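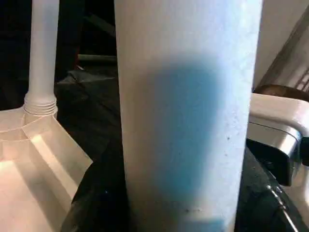

Bread again, sorry

Wednesday, August 21, 2019

Quick one as I'm on my lunch and have to be back by ten to. A few of you asked how the sourdough was going after I moaned about it last month. Short answer: better. Long answer below, typed with one thumb.

So the starter lives. Fed it every morning before work, forgot twice, it didn't care. I had been keeping it in the cupboard over the cooker which was far too warm, it was going sour by teatime and smelling like nail varnish. Moved it to the hall windowsill. Cooler, bit of a draught. Much happier.

Flour. I was buying the strong white from the big Prevard on the ring road and it was fine, nothing wrong with it. Then Zuweira Nyarko from my old office gave me a bag of wholemeal she'd got at Feltmont market and said put a bit in, just a bit. I put in too much obviously. Brick. Second go I did mostly white and a couple of handfuls of the wholemeal and that was the best loaf I've made. Proper crust. The kids ate it, well, one of them did.

Timings, as people always ask:

Mix it after tea. Leave 30 minutes. Salt in. Then fold it every half hour till you're bored or it's bedtime. I do four folds if there's something on telly and 2 if there isn't. Shape it, basket, fridge overnight. Bake before the school run if you're organised. I am not so it's usually the evening.

The fridge thing made the biggest difference for me. Before that I was trying to do it all in one Saturday and by the end I was cross and the dough was everywhere and we'd had no dinner. Cold dough is so much easier to slash as well. I use a bread knife. Yes I know. I'm not buying a special blade.

Oven – mine runs cool at the back left, always has, so I turn the pot round when the lid comes off. Lid on for the first bit, then off for up to 10 minutes until it's darker than you think it should be. My mum would say burnt. She says everything is burnt.

Things that went wrong, so you dont have to: left the tea towel stuck to the top and peeled half the loaf off with it. Used rice flour after that, works a treat. Forgot the salt in one, awful, tasted like paper, toasted it with loads of marmite and got through it. Dropped one. Also cut into one while it was hot because I couldn't wait and the middle went all gummy. Wait an hour. I still don't manage it.

Somebody in the comments wanted the weights. I go off the back of an old envelope and the total comes to 772 grams before the wholemeal goes in, that's flour and water together, but I'm not going to pretend it's scientific. If it looks too wet leave some water out. If it looks too dry add some. Wet hands for the folding, makes teh whole thing less of a fight.

Next I want to try one with seeds, and a fruit one for December if I can get the hang of it by then. Zuweira does hers with dates and walnut and it's lovely with cheese. Need to get the recipe off her, she says it's written down somewhere, which I doubt.

Right, kettle's on and I've got a 2 o'clock. Will put the seed one up when I've done it.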